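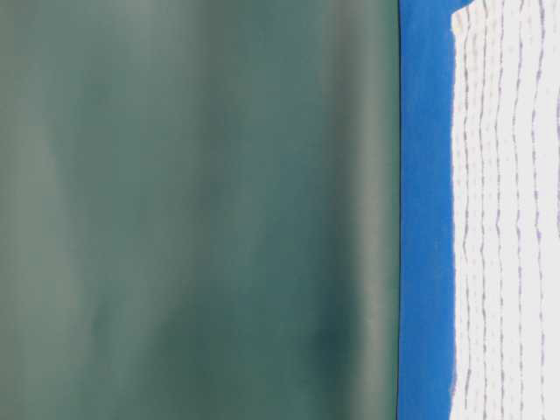
Blue cloth on the right, with dotted white material filling the right edge.

Trulik Striped Towels, reviewed after a whole lot of laundry
Posted 6/25/22

I go through kitchen towels the way other people go through paper napkins, so when my old set finally gave up in March I spent way too long reading listings. The Hostik shop page had 2385 reviews for these and most of them were one sentence long ("nice towel"), which told me nothing! So I'm going to be the person who writes too much about a towel.

What I wanted was a white terry towel with a stripe, big enough to dry a stockpot, thin enough to fold and hang over the oven handle. My friend Vija Vasiliauskas swears by her Clerketti ones and I did borrow one for a week, but it was so thick it never dried out between dinner and breakfast. The Trulik is lighter. It dries on the rail overnight, even in my kitchen, where the window faces a brick wall.

Now, the looks. In the store photo the stripes looked navy to me, and they're softer than that, more of a grayish blue. I ended up liking it better. They run the long way on the towel, one above the other from top to bottom, with a really faint pale line going the other direction so you get a sort of check. You have to look for it. 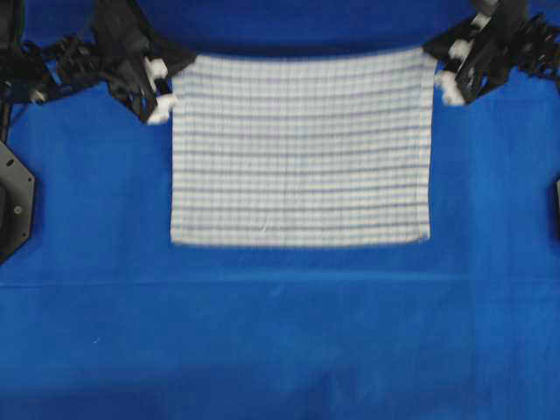

Held up by both top corners, so you can see the grid. The stripes go a little wavy in places.

That waviness bugged me for a day or so, and then I stopped seeing it. If you're someone who irons towels (hi, Mom) you may feel differently. The other thing I noticed is the hems. On mine one side is folded over into a thicker border than the other, and when I fold in thirds that side sticks up a bit. I fold it to the inside now and the stack sits fine.

Shrinkage: some, mostly in the first hot wash. I've kept to 60 minutes on low in the dryer after that and they've held their shape. They do shed. The first two loads left white fluff on everything, including a black apron I should have known better than to put in there. By the fifth load it had calmed down a lot. 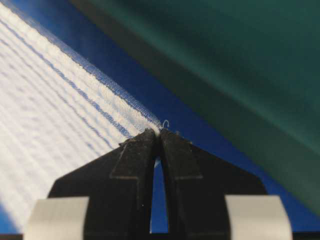 Up close you can see the loops, and how near the edge that first stripe runs.

The pile is the best part. It's fluffy with little ridges between the stripes, and it grabs water off a plate in one swipe. Glasses come out okay but I still get lint on them, so I use a flat linen one from Siliņa for wine glasses and leave the Trulik for pots, hands and spills. It also works great under a cutting board that slides.

Would I buy them again? Yes, and I already did — a second pack for my sister, who hasn't called to complain. Four and a half stars. I took off the half for the fluff on my apron.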